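5. Failure analysis

5.1 Grip loss during the suitcase task

The packing sequence has two parts. In the first, small items are placed in the open case. In the second, both arms turn the closed case on the work surface. We ran the full sequence 25 times under the controller described in Section 4. Packing faults were minor and recoverable: a cloth dropped short of the case, or a headphone cable caught on a finger. Figure 3 shows the wrist view during packing (a), the approach to the closed case (b) and the two-arm hold (c).

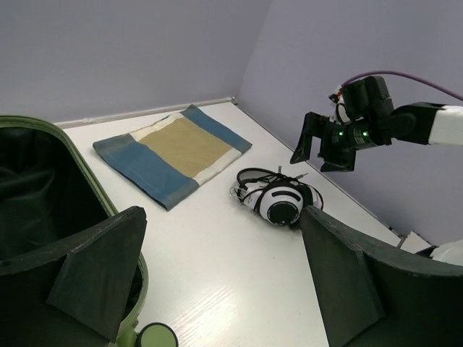 All of the serious faults fell in the second part. In 10 runs one gripper lost its hold while the other kept pulling, and in two of these the arm that still held the case drove it toward the side wall before the force limit stopped the motion. The limit was set at 69 N, a value carried over from the Jirkura trials, where the loads were soft bags. With a rigid shell the contact force rises much faster, and the stop came too late to prevent a scuffed panel and a bent finger mount.

We separated the faults by contact point. Grips placed on a rounded corner of the shell slipped more often than grips placed near a wheel mount, where the fingers had an edge to close against. The planner chose between the two from the fixed camera alone, and at the lower corner the arms often hid the wheels from that camera.

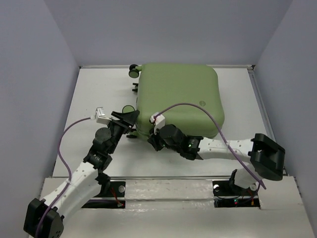 5.2 Missing slip signal

Each gripper reports finger width at 15 Hz. A slip should appear as a sudden drop in width as the fingers close on nothing. In the logs the drop was present in every failed run, but the supervisor discarded it. The Rissanen filter, which smooths the width reading, treated any single large change as sensor noise and waited for three matching samples. By then the free arm had already begun its next move.

The two arms also lacked a shared stop. A fault raised by the left arm paused the left arm only, and the right arm continued to its waypoint. This was a design error on our part. The stop line had been split in August to allow single-arm tests and was never rejoined. 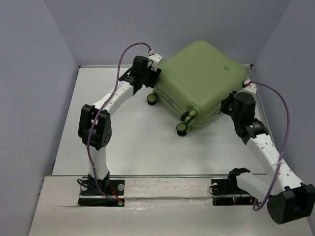

Latifa Abou Zeid, commenting on a draft of this section, objected that a shared stop is unsafe by itself when the case is off the surface, as both arms freeze with a load that one of them may no longer hold. We accept the point. The revised supervisor stops both arms, then lowers the case at a fixed slow rate if either width reading remains valid. If both readings are lost, the arms hold position until an operator clears the fault.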